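Speaker notes – "House rules for arms at the table"
Pavholm meetup, 25 April 2023

Hi everyone, thanks for coming! Keep the hello short, then straight in. I've been writing the bench rules for the Sandum kitchen cell since February, and I want to share the ones people still argue with me over.

Rule one is the approach. If two things stand close together, you write down which one you're going for before the arm moves. I know, it sounds fussy. At this range a few pale stripes can be most of what the wrist camera gets.
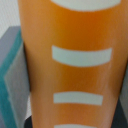
Wrist view, close in on the orange piece

(Pause, sip of water.) Next one – layout. Everything the arm may pick goes on the mat, and the pots stay on the board behind it. We log every run, 2930 so far, and I'd like to hit 3000 with the same zones we started with.

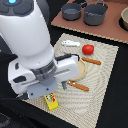 Arm over the mat, pots on the brown board

Now blades. This is my soapbox, so watch the clock! A knife is a sharp tool even when it's sitting next to a tomato. My rule: hands off the bench before motion is enabled, and the speed cap goes on for any layout with a blade in it. Woltgate's old checklist had 13 items and blades came last. I moved them to line 2.

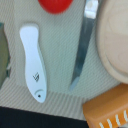
Blade and white handle, from the wrist

Last rule is the walk-around. Before you press start, look at the whole mat from the side and say out loud what's on it, handles included. Knife, spatula, plate, boxes, all of it. Takes a few seconds and I still catch myself skipping it.
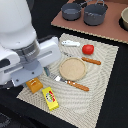
Huỳnh wrote back on the draft that saying it out loud is fine for one operator, but on a shared shift it should be signed too, or the next person has nothing to go on. Fair point, and I've added a signature line. Ask the room how they handle handovers, then questions.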